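3.2 How the seminar teams settled into their work

We came to this part of the study with a fairly simple question, and it grew on us as we went along. The Suvolard program asks first-year students to take a seminar outside their intended major, taught by a pair of faculty members from different departments. We wanted to know what happens between those two people in the weeks before students arrive, because so much of what first-years later tell us about "the class finally making sense" seems to go back to decisions made then. Five pairs agreed to let us sit in on their planning meetings, and we remain very grateful to them, since planning is a private sort of work and it is not always comfortable to have a stranger with a notebook at the end of the table.

The pairs differed a good deal in how they began. Delia Preda and Marius Costache, who taught the seminar on evidence and everyday belief, started from readings and spent most of April trading chapters back and forth, each a little shy of telling the other that a favorite text might be too long for students in their first semester. Another pair started from the final assignment and worked backward, which is the order our campus teaching handbook recommends, and yet they were the last to finish their syllabus. A third pair began with a long argument over grading that was, by their own account, the most useful conversation they had all year. We mention this because the literature on paired teaching tends to treat the starting point as a matter of good or bad practice. In our notes it looks much more like temperament.

What the pairs shared was a slow move from dividing the weeks between them to teaching the same weeks together. In the first drafts, nearly every syllabus was split down the middle - one colleague's half, then the other's. By the final drafts, four of these had been taken apart and put back together around questions, so that both instructors were expected to be in the room and speaking on most days. The one that stayed split belonged to the seminar on making and knowing, where the engineering colleague was tied to a lab schedule that could not be moved. Even so, the two instructors visited each other's sessions more often than they had promised to, and their students wrote warmly about it in the end-of-term reflections. 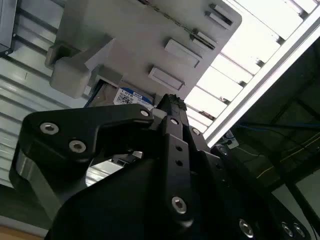 Figure 2. Close view of a gripper, with its black plates and silver bolts.

Sorin Stanciu wrote to us, after reading an early draft of this section, that we had made the splitting of weeks sound like a failure of nerve, and that for some subjects it was simply kinder to students to hear one voice at a time until they had found their footing. He added that his own students had asked for more of this and that he wished he had listened sooner.

We have thought about that comment a great deal, and we believe he is partly right. Looking again at the reflections, we found students in the more fully blended seminars who enjoyed hearing their teachers disagree, and others who found it unsettling and wanted to be told, at least in the first weeks, which of the two would be reading their papers. Students who had come from small high schools seemed more at ease with the open disagreement than we had guessed they would be, although we would not want to lean on this very hard. Our group was small, and we did not set out to compare students by background.

There was also the plain matter of time. Each pair received one shared planning hour per week in the faculty workload, and every pair used more than that. Some met over lunch, some wrote long messages late in the evening, and one pair did much of its thinking on the bus they both took home. When we asked what they would change, the answers came back quickly: more paid hours before the semester, a room they could count on, and someone from the writing center present for at least the first meeting. Nearly all of them said they would teach in a pair again, though two people told us they would want to choose the partner themselves next time.

The following section turns to the student reflections in more detail, and to the ways in which the wording of the prompt changed between the fall and spring terms.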